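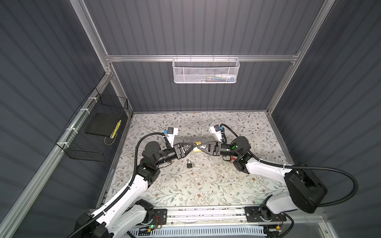
Baskets on the Wall

Rasha Aoun sells hanging storage at Andwood, and she would like me to believe that a mesh basket changes how a room works. I asked what goes in one.

"Small things. Whatever ends up on the work surface."

The padlock was lying on the mat, I said. She shrugged. "It has a place. Somebody has to put it there."

Kwok-wai Mak, who fits the rails, was less loyal. "Zip ties hold fine — until you fill the basket." How full is full? He wouldn't give me a weight. Aoun said 5 pounds, then asked to check.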